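Nendus Arm Users' Group – minutes, 27/09/2019
Present: Ho-yin Fung (chair), Rachid Badawi, Yung-ching Lai, Shuk-fan Sin (minutes). Apologies: Chun-yin Chang. 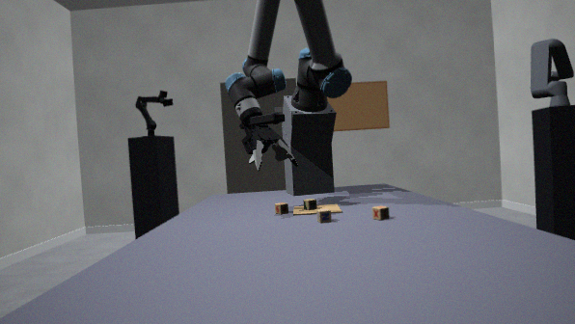
Block task in simulation, gripper open above the table.

1. Rules for simulated runs. Rachid asked why a simulated arm needs a speed limit. Yung-ching replied that people copy the settings to the real one. Agreed: same limits in both, set before the first run.

2. Start position. Every run to begin with the gripper open, empty and clear of the blocks. Passed, after a long discussion of the word "clear".

3. Run log. The Gatside log holds 186 entries, of which more than 30 say "fine". The chair ruled that "fine" is no longer a result. Shuk-fan to draft a form – one page, please.

4. Stop button. Two people to sign off any change to the stop settings. Rachid wished to know if he could be both. No.

5. Next meeting in December, at Grosau if the heating is mended.

Shared 2 times

Comments
Kong_lab: Does item 4 cover weekends?
Chun-yin Chang: Sorry to miss it. I wrote most of the "fine"s.
R. Badawi: Still think "clear" needs a number.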